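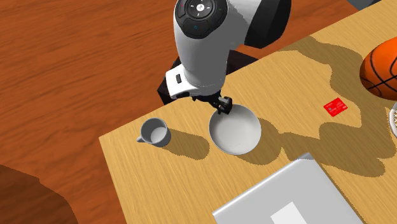 Keeping dough going in a cold kitchen

Search this forum
Advanced search

crumbly_kate
Right, I need opinions before I lose the plot. We moved in August into a house with a north-facing kitchen and my bread has been rubbish ever since. Same flour, same recipe (600 g strong white, 7 g yeast, salt, water by feel), same bowl I've had for years. The first rise used to be done by the time I'd walked the dog. Now I come back and it's just sat there looking at me. I've tried a warm airing cupboard but we don't have one any more, only a shelf over the boiler, and that dried the top out into a sort of leather.

Do I buy a proving box? My sister swears by her Cloltar one but it's the size of a suitcase.

oldmill
Don't buy anything. Leave it longer. A slow rise tastes better anyway and yeast doesn't care about your dog. I do mine overnight in the porch and bake at 7 in the morning.

Liam Oakley
I'd go halfway with oldmill. Longer is fine if you're at home, but if you want a loaf for tea you need some warmth from somewhere. Oven with only the light on, door shut, mug of hot water on the shelf below. Mine gets nicely to the high twenties like that. Do check yours with a thermometer first, as my old Goodall oven got far too hot with the bulb on and I ended up with a very boozy-smelling lump.

crumbly_kate
Ooh, the oven light! Ours stays on with the door shut so I'll have a go tonight. What do you cover it with? I've been using a damp tea towel and I wonder if that's half my trouble – it's freezing by the time I look at it again.

peg_and_pan
Shower cap. The sort you get from hotels. Fits over most bowls, no drying out, rinse and use again. I'd also warm the bowl with hot water before you start, especially a thick china one, which will suck the heat straight out of your dough.

oldmill
Warming the bowl makes no difference at all. I tested it with 2 batches side by side and couldn't tell them apart.

peg_and_pan
In your porch, overnight? Well no, it wouldn't, they'd both be stone cold within the hour. Try it on a short rise.

oldmill
Fair point about the porch. I still say it's faff.

Liam Oakley
Use warmer water in the mix and you get most of the benefit without bothering with the bowl. I go for 30 degrees in winter and whatever comes out of the tap in summer.

crumbly_kate
Update: oven light, hot mug, shower cap (nicked from my mum). It doubled before the news finished! Baked it at 8ish and the crumb is lovely, though I forgot to slash the top so it's burst down one side. Sister says I still need the Cloltar. Sister can whistle.

oldmill
Glad it worked. Now try the same dough overnight and tell me which you prefer.

Related threads
Rirnent flour – has the strong white changed?
Prokden loaf tins sticking, any fixes?
Can I freeze dough after the first rise?
Sourdough starter smells of nail varnish
Best bread knife for a thick crust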